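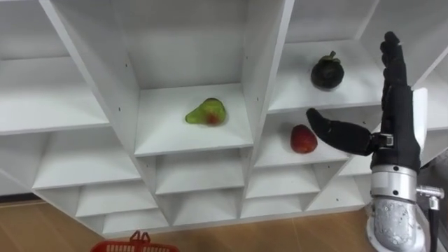
Pear, apple and mangosteen in the cubbies.

Pratis Tenant Stories: README

Last edited 14/11/2020

Hi, and thanks for opening the README first! This folder holds the written-up interviews from the Pratis tenant project, plus a spreadsheet that tries to make sense of them. I did most of the typing, so when I say "I" it's me, Noemi Kasprzak, and when something looks odd it's probably me too.

What's in the folder

stories/ has 90 interviews, one plain text file each. They're named by neighborhood and then by the order they came in, so parasura_07.txt is the seventh one I typed up from Parasura (the order means nothing beyond that).

answers.csv has more than 450 rows. Each row is one passage where a person talks about one problem: a rent increase, a broken heater, a landlord who stopped picking up the phone. People usually talk about several problems in one breath, so a single interview can take up a lot of rows.

consent.txt is the wording we read aloud before every interview. Please read it before you quote anybody.

How we got the interviews

We talked to renters in four neighborhoods: Pratis, Parasura, Egilsson and Dredico. Hazel Lindqvist and Wafula Ondieki did nearly all of the interviewing, mostly in kitchens and on front steps. We asked for 20 minutes of people's time and often stayed much longer — once somebody starts telling you how they got the mold out of their kid's room, you don't look at your watch.

There was a short question sheet. Hazel stuck to it. Wafula tended to ask the first question and then follow the person wherever they went, and you can feel that when you read the files. I've kept an "interviewer" column in answers.csv so you can split them if that bothers you. I like his messy ones better, but they're a pain to code!

Columns in answers.csv

story: the file the passage comes from
area: the neighborhood
interviewer: HL or WO
problem: my label for what the passage is about
told_landlord: yes, no or unclear
helped_by: who stepped in, in the person's own words
note: me thinking out loud, feel free to skip

The one I'd look at first is helped_by. I went in expecting to see a lot of agencies and legal clinics. There are some, but mostly it's "the lady downstairs" and "my cousin's church." That column changed what I thought this whole project was for.

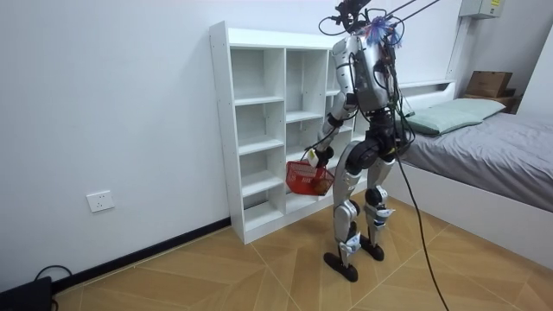
Barrett Park wrote to me after reading the February draft and said the labels in the problem column sounded like a caseworker's form, and that his neighbors in Dredico would never call a thing "habitability." He asked why we hadn't let people name their own problems.

Fair point, and I've gone back through and swapped a lot of them out. "Habitability" is now "place isn't fit to live in." A few stiff ones are still hiding in the Egilsson rows, so write to me if you trip over one.

Things to watch out for

Everyone in here agreed to talk to us, and plenty of renters didn't. The ones most scared of losing their lease mostly said no at the door. Please don't use these files to say what share of tenants have a given problem — they can't tell you that.

Dredico is thin. We started late there and it shows.

Names, street names and workplaces have been changed or taken out. Tavion Fitzsimmons read every file a second time for things I'd missed, like a nickname or the name of a dog. If you spot one we both missed, tell me privately and I'll fix it the same day.

Some interviews happened partly in another language with a family member helping out. Those are marked "family" at the top of the file. Treat the exact wording in them gently.

Using it

Tenant groups, students and neighbors can use all of this for free. Credit "Pratis Tenant Stories" and send me whatever you make. Landlords' associations and screening companies need to ask first, and the answer will very likely be no.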